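3 Positioning, loading and cleaning the bin

This section applies to the Tokmont sorting bin in the standard 129-litre size. Owners of the narrow Tokmont should use the supplementary sheet for steps 3.1 and 3.4. All other steps are common to both sizes.

3.1 Choosing a position

The bin must stand on a level surface able to carry its full load. A bench, a heavy table or the Varkthorpe low stand is suitable. Folding tables and trolleys without wheel locks are not.

1. Clear the surface and wipe it dry.
2. Check that no cord, strap or loose packaging lies where the base will sit.
3. Lift the bin by the two long sides. Two people are required if anything is already in it.
4. Set the bin down with the bright back wall furthest from the side where people will stand.
5. Leave 480 mm of clear space along the front wall.
6. Press down on each corner in turn. If the bin rocks, place one of the supplied rubber pads under the low corner and test again.

CAUTION: Do not lift the bin by the tall back panel. The panel is a screen and is not rated as a handle.

Note: The side walls slope inward toward the floor. The opening is therefore wider than the floor, and a space measured at floor level will be too tight at the rim. Measure at the rim.

3.2 Fitting the back panel

The back panel stands behind the far edge of the bin. It keeps light items from being pushed over the rim and gives a plain surface behind the contents. It is supplied with a matte grey finish and should not be painted or papered.

1. Loosen the two thumb screws on the outside of the back wall.
2. Lower the panel behind the far edge until it rests on both brackets.
3. Tighten the screws by hand. Pliers will strip the thread.
4. Push gently at the top of the panel. A small amount of movement is acceptable — a rattle is not.

If the panel leans forward over the contents, remove it and check that the brackets have not been exchanged left for right. The brackets are stamped on the underside. Bins sold before the Taltbridge warehouse changed suppliers have unstamped brackets, and on these the shorter arm goes on the left.

3.3 Loading mixed items

The bin is intended for mixed household goods: produce, closed containers, packets, small toys and similar articles that are to be sorted, counted or put away. It is not intended for liquids, loose powders or anything hot.

1. Remove lids, caps and seals that are already loose, and set aside any container that leaks.
2. Place heavy and rigid items first. Lower them to the floor of the bin by hand. Do not drop them from the rim.
3. Stand upright anything with a flat, stable base.
4. Lay bottles and soft packages on their sides, with labels facing up where the label will be needed later.
5. Place produce next. Whole carrots may go in with the stem section still attached, provided soil has been brushed off.
6. Add balls and other round items last, and set them against a wall so that they do not roll while the bin is being filled.
7. Stop when the floor is covered in a single layer. Items stacked two deep are difficult to see and more easily bruised.

A sparse load is preferable to a full one where items of very different shape are mixed. Allow enough room for fingers to reach around each article. Where only a few items are to be sorted, they may be grouped toward one end.
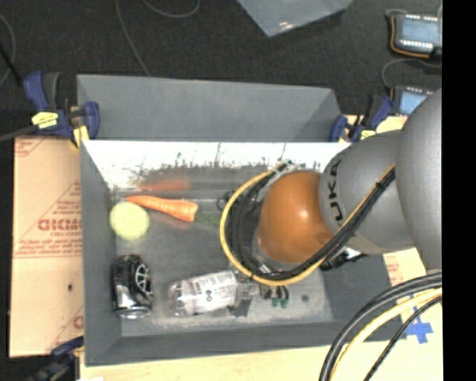 Figure 3. Mixed items on the floor of the bin, including a ball, a carrot and a clear plastic package or bottle.

Shiny and transparent items need additional care. Clear plastic reflects overhead light and its edges can be difficult to make out against the grey floor, particularly where the plastic is crinkled. The bright back wall also reflects whatever lies near it. A carrot placed close to the wall may show as a second, blurred patch of orange along its base, as in Figure 3. When items are being counted, count from the floor only and disregard colour seen on the wall.

If reflections make the work difficult, move the lamp before moving the contents. A lamp placed to one side generally gives less glare than one directly overhead. The clip-on Varkthorpe diffuser may be used, but it must not be fixed to the back panel.

WARNING: Broken glass, blades, batteries with damaged casings and aerosol cans must not be placed in the bin. If one is found among the contents, stop work, take out the surrounding items one at a time and deal with the hazard according to the household or workplace procedure.

3.4 Sorting from the bin

1. Decide on the destination groups before the first item is removed. Three groups are sufficient for most households: food, containers and everything else.
2. Place the receiving tubs on the same level as the bin or lower.
3. Begin with soft produce, then move on to round items.
4. Take out packages and bottles with a hand beneath them. Old packages split along the seam when lifted by one end.
5. Remove cans and other heavy articles last.
6. Inspect the floor of the bin for small pieces such as stalks, leaf ends and scraps of film. Dark pieces are easily missed on the grey surface.
7. Wipe the floor before the next load if any produce was in the last one.

Note: The loading order in 3.3 is deliberately close to the reverse of the sorting order. Users who prefer to sort heavy goods first may do so, taking care that produce does not slide into the cleared space.

For shared kitchens, label the receiving tubs on the side facing the person sorting. The Xia card labels supplied in the accessory pack are suitable for dry use. They lift at the corners if wiped with a wet cloth, and should be replaced as required.

3.5 Routine cleaning

Clean the bin after any load containing fresh food and in any case once a week. A fixed day is recommended; where the bin is used for a weekly grocery order, the evening after delivery is convenient.

1. Remove all contents, including scraps.
2. Tip the bin forward over a sink or a sheet of newspaper and tap the base.
3. Wash the floor and walls with warm water and a small amount of dishwashing liquid.
4. Use a soft brush where the floor meets the walls. Residue collects along the base of the back wall and in the two front corners.
5. Rinse with clean water.
6. Dry with a tea towel and leave the bin uncovered until no moisture can be felt.

CAUTION: Do not use steel wool, scouring powder or chlorine bleach on the back wall. These dull the bright surface permanently.

The bin must not be put through a dishwasher. The back panel may be wiped with a damp cloth while in place and need only be removed if food has fallen behind it.

3.6 Marks and wear

Scuffs and fine scratches on the lower part of the back wall are normal in a bin that is in regular use, as are paler worn areas on the floor toward the front edge. They do not affect the safety of the bin and need no treatment. Wear of this kind is not covered by the Tokmont warranty.

The following are not normal and should be attended to:

A scratch deep enough to catch a fingernail. Food may lodge in it. Stop using the bin for unwrapped produce and request a replacement floor sheet.

A dark spot that remains after washing. Treat with a paste of baking soda and water, leave for 14 minutes, and rinse. Repeat once only. A spot that does not fade may be a stain in the surface, and the bin can remain in use for packaged goods.

A raised or sharp edge at the rim. Cover with cloth tape and do not use the bin until the edge has been repaired.

A persistent smell. Wash again as set out in 3.5 and air the bin outdoors for an afternoon, out of direct sun.

3.7 Storage between uses

Bins may be nested up to 3 high with the back panels removed. Place a dry tea towel or sheet of cardboard between each pair so that the upper bin does not mark the one beneath it. Store the panels flat — a panel left leaning in a cupboard will take a bend over time.

Keep the thumb screws and rubber pads in the cloth bag provided. Replacement screws are stocked at Taltbridge and are ordered under the accessory code printed inside the back cover. Do not substitute screws from the earlier model, which are longer and will touch the inner face of the wall.

Before returning a stored bin to service, rinse and dry it and repeat the corner test in 3.1.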